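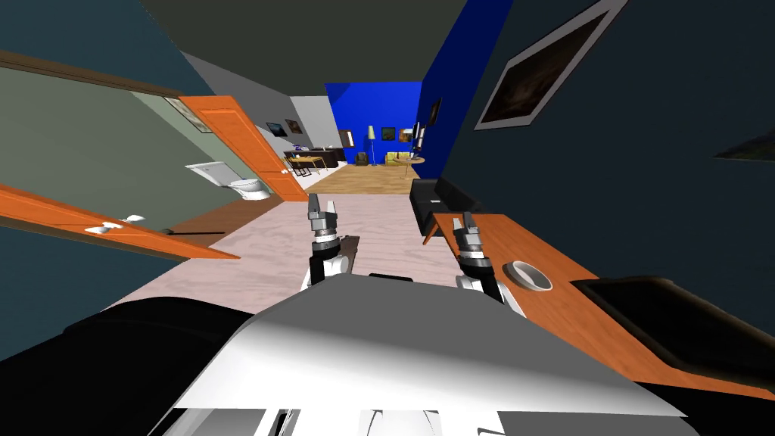 Montag, kurz vor sechs. Ljubica Todorova hängt den Mantel an den Haken, der früher Stans war. Kein Kaffeegeruch mehr. Stan hat immer zu früh gekocht und zu stark.

Onetti hat 217 Häuser auf der Liste, alle nur im Rechner. Flure, Türen, Sofas. Früher ist sie in echte gefahren, Midton rauf und runter, Eimer im Kofferraum, Schlüsselbund so schwer, dass die Jackentasche riss. Jetzt sitzt sie vor dem Schirm und schaut zu, wie die Maschine durch den Flur kommt. Beide Greifer nach vorn. Wie einer, der nachts das Klo sucht.

"Du musst nur drücken, wenn was falsch ist", hatte die von Badgate gesagt. Nur drücken. 14 Durchgänge bis zur Pause, 200 bis zum Feierabend.

Und was ist falsch? Die Badtür offen - falsch? Bei der alten Dame in der Nummer drei musste sie immer offen bleiben, sonst Geschrei. Steht nirgends. Ljubica schreibt es ins Feld für Bemerkungen. Das Feld nimmt 200 Zeichen, dann ist Schluss, mitten im Wort.

Ihre Hände werden weich. Im Mai noch rissig, bis in die Knöchel. Sie cremt sie trotzdem ein, aus Gewonheit.

Durchgang neun. Die Maschine hält vor der Tür. Wartet. Ljubica beugt sich vor, ganz nah an den Schirm.

"Anklopfen", sagt sie laut. Drüben dreht sich eine Kollegin um.

Sie drückt auf falsch. Schreibt: anklopfen, dann warten, auch wenn keiner anwortet.

Durchgang zehn.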